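About Oden › Who we are › The parish office

Visit Walks History About us Contact

2 min read

Oden has 800 residents, one shop and a crossroads that every delivery driver meets at least twice. We are the small company that looks after its guidebook, its footpath signs and its long argument over where the village stops. Officially it stops at the stream. Anyone living past the stream will tell you otherwise, at length.

We set up in the old school at the foot of Prukilberg, the hill on our north side. It has 33 steps cut into the steep end and a bench at the top facing the wrong way.

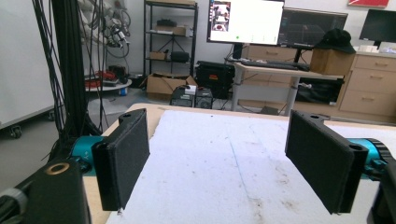
Vitalii Vasylenko wrote to us in May that the bench faces the right way and the view is on the wrong side. We have printed this in the guidebook.

Horațiu Nistor draws the maps. The current one took in Gendico Lane for the first time, which pleased both households, and we ran off 400 copies – most have gone, a few of them to people who paid.

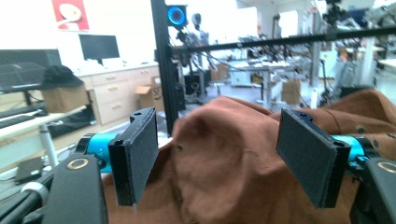

The next edition will cover the lower road as far as the ford. The office is open on Thursday mornings; at other times, try the shop.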